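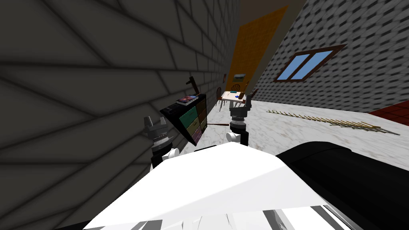 4. The open day at Murnby

The demonstration was held at the Murnby site on September 12, 2023, as part of the Liltthorpe open day. Visitors entered by the main hall, collected a printed card with a number on it, and took a seat in front of a large screen. The task shown to them was opening and closing drawers in a simulated living room, run live on the Tarkex controller. The room was one we had used throughout August. The cabinet with its coloured drawer fronts stands close to the robot, and the table and three chairs are further off, so a visitor looking through the robot's own view (Figure 4) had the grippers and the drawers on screen together. Visitors chose a drawer by its colour and an operator typed the request. We had planned to let them speak to the system directly, but the hall was too loud.

Each session lasted 21 minutes. The first part was a short talk, the second was the live run, and whatever time remained was given to questions. A total of 812 people attended at least one session. The controller logged 1637 drawer requests over the day, including those made by staff while setting up – these were later removed by hand using the start times of the sessions. Requests which named a colour not found on the cabinet were kept in the log and marked as void.

Figure 4. Robot's view of the simulated room used at the Murnby open day.

The run was stopped twice. The first stop was caused by a loose network cable under the operator's desk. The second was a fault in the display software, after which the screen was restarted and the session carried on with the same group. Neither stop affected the log. The operator sat to one side of the screen, in full view, and read each request aloud before entering it. Several visitors asked for the same drawer to be tried again with the other arm, and this was allowed if the session was not running late.

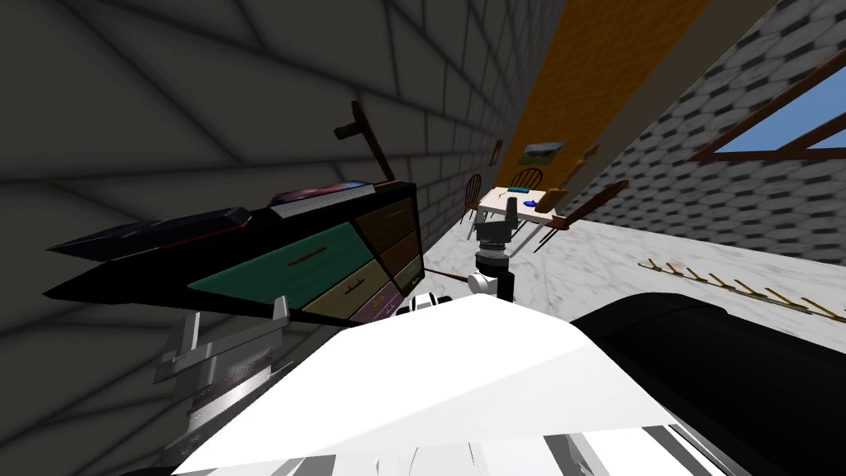
Why was a simulated room used for the demonstration? The physical robot was being serviced at Halvorsen that month, and the simulator could be reset between groups without anyone moving furniture.

Comment cards were handed out at the door. They asked what the visitor had expected to see and whether the task had been easy to follow. The answers are given in Section 5.

Filed under: Research > Demonstrations and Open Days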